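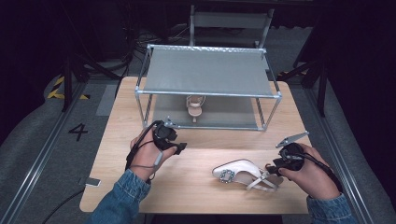 Museum Visits and Visitor Flow
Unit 4: Reading a permanent exhibition
Instructor: Živko Shehu

4.1 Terms
Dwell time is the time a visitor spends at one display. Sweep rate is floor area divided by mean total visit time. A low sweep rate means visitors move slowly.

4.2 Route types
A fixed route has one entrance and one exit, with galleries in date order. An open route lets visitors enter any gallery from a central hall. The Burneck city museum uses a fixed route on the ground floor and an open route upstairs. Compare the two floor plans in the reader before class.

4.3 Worked case
Kolev timed 85 visitors in the Burneck ground floor galleries in August. The route has 13 displays. Median dwell time fell after display 4, where the text panels become longer and the seating ends. The drop was smaller for visitors with a printed guide. Kolev did not separate first visits from repeat visits, so the guide effect should be read with care.

4.4 Labels
Main labels state the topic. Object labels give name, date, place and source. Translated labels are often shortened; check which facts are lost.

Assignment
Choose 2 galleries on different floors. Record the route type, label languages and seating for each. Submit one page to Abdelkrim Tawfik by September 28, 2026.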